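Two arms, one plan

25/04/2023

Ayanda Visser talks with her hands, and when she gets to collision checking both of them go up in the air. "Each arm is an obstacle for the other one, and it's moving! I love that problem."

She writes planning software at Brudama, where her team of five has spent four months on Stekano, a planner that works out the paths of both arms together. The old version planned one arm, froze it, then planned the other. "It was safe, but so slow. You'd sit there watching one arm wait politely." 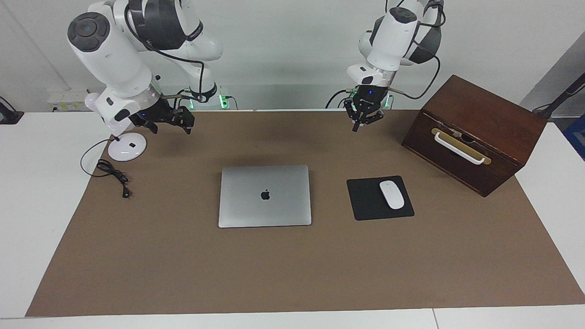 4 min read

Everyday things make the best tests, she says. A closed laptop is flat and shiny, a mouse is small and round, and cable is the one she keeps coming back to. "A cable has no fixed shape – you can't load a model of it and be done. So we replan from the camera all the time."

How often? "Every 100 milliseconds. Sandrine Renaud got us there, she rewrote the whole distance check in April and I still grin when I see the logs."

Next on her list is a proper replay tool, so that a bad plan can be stepped through slowly. "At the moment I'm reading numbers in a terminal – I want to scrub back and see which joint gave up first."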